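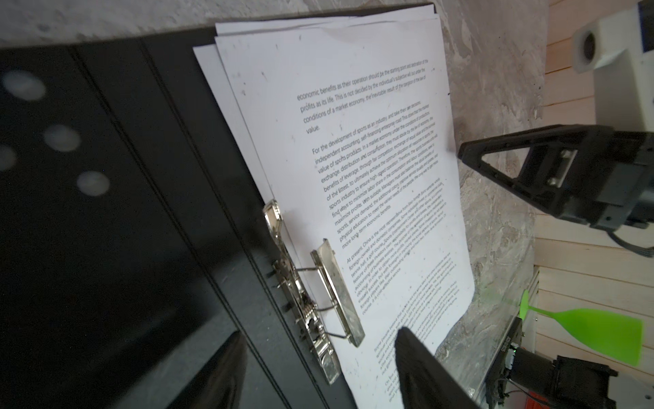
Zihan Tang wrote in to ask why my old entry on the lever arch file skipped the question everybody fights over, namely whether you file with the newest page on top or at the back. Fair enough! I've put that in now, along with a few other things I'd left hanging, so this is the longer version.

## Lever arch file

A **lever arch file** (or lever arch binder, depending on who raised you) is a stiff folder with a metal mechanism inside that holds punched paper on two tall posts. You push a lever, the arches swing open, you drop your pages on, you push the lever back. It's the big brother of the ring binder, and it's mostly a European thing. I grew up in Ohio with three-ring binders and didn't handle one of these until I took a summer job in the records room at Trallham, where the shelves ran floor to ceiling and every single spine had a hole in it.

### Where it came from

The story goes back to Germany in the late 1800s. Friedrich Soennecken, in Bonn, had a binder and a hole punch, and Louis Leitz, near Stuttgart, worked out the lever version in the 1890s. People will argue with you over who deserves the credit for which part, and I've stopped trying to settle it at dinner. The finger hole in the spine came along a bit later, and I think it's the best bit of the whole design. Try pulling a fat binder off a tight shelf without one!

### How the thing works

The two posts are fixed to a metal base plate. The arches are the curved pieces that meet the posts at the top, and they're joined to a spring and the lever. When it's shut, you get one smooth loop, so pages can slide over from one side to the other while you're reading. Most files also have a compressor bar, a flat strip that clips down over the paper and keeps it from flopping around when the file is standing up. I ignored the compressor bar for years. Then I opened a file that had been standing without one, and the pages had sagged so badly that the bottom corners were all curled under.

If the arches don't line up when they close, the file is done for. You can bend them back (I have, with pliers) but they'll catch on every page after that and chew the holes.

### Holes and paper sizes

Standard two-hole punching puts the holes 80 mm apart, center to center, and the same spacing works for A4 and for a few smaller sizes too. American letter paper will go in fine if you own a two-hole punch with that spacing, which most American offices don't. The two-hole punches sold here usually do 2¾ inches and put the holes along the top edge, so that's a whole different animal. Sweden has its own four-hole system, with matching binders, and I'm told people there are very attached to it.

### Newest on top, or newest at the back?

Okay, Zihan Tang, your section.

In what I'll call *office order*, the newest page goes on top. You open the file and there's the latest letter. It's quick to add to, and it's how most of the German files I've seen were kept.

In *book order*, the first page is on top and everything new goes to the back. It reads properly from start to finish, so lawyers and archivists tend to like it, but adding a page means flipping the entire stack over the arch every time.

At Trallham we used office order for letters and book order for minutes, and you had to know which was which before you touched anything. Zihan Xia, on the other hand, swears by book order for everything and says a file that runs backward is a file waiting to be misread. I go back and forth. For bills and bank stuff at home I use office order, and for anything I'll want to read through later I use book order.

### Makers and materials

The classic cover is heavy board with marbled paper on the outside, usually that gray cloudy pattern. Later on came plastic-coated board, which wipes clean and lasts longer on a kitchen shelf but tends to split along the spine fold. The Trallham files were mostly Druvik, plus a batch from Cheng with a stiffer lever that pinched my thumb more than once. I bought 2 Druviks of my own when I left and they still close properly after 19 years.

### Looking after old ones

- Don't overfill. If you have to lean on the lever, start another file.
- Keep metal parts away from damp. Rust stains travel through paper faster than you'd think.
- Torn holes can be fixed with those little sticky rings, though I'd keep them off anything old or valuable.
- Store them upright and snug. Half-empty shelves make the covers warp.

For long-term storage, archives usually take the paper out altogether and put it in flat boxes. The Sandcombe collection was moved over one September, and the empty files went out by the back door for anyone who wanted them. I took nine.

### See also

Ring binder, hole punch, box file, suspension file, index tabs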